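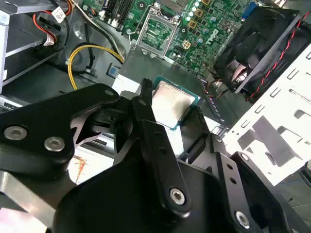 4.2 Removing the processor

Shut down the computer, unplug it and wait 4 minutes before touching the board. Wear a grounded wrist strap.

1. Lay the case on its side and move any loose cables away from the socket.
2. Take off the heat sink and fan.
3. Press the socket lever down and outward, then let it rise.
4. Raise the metal retention frame fully.
5. Hold the processor by its edges and lift it straight up.
6. Place it in an antistatic tray, metal side up.

CAUTION: Do not touch the contacts in the socket — bent contacts cannot be repaired at the bench.

NOTE: Old thermal paste may remain on the heat spreader. Wipe it off with a lint-free cloth and alcohol before refitting. Leave the board label and wiring tags in place.

To fit a new processor, go to section 4.3.

Nikum Desktop Service Guide | Contact: Dayana Ochoa, Service Desk, ext. 297 | Back to top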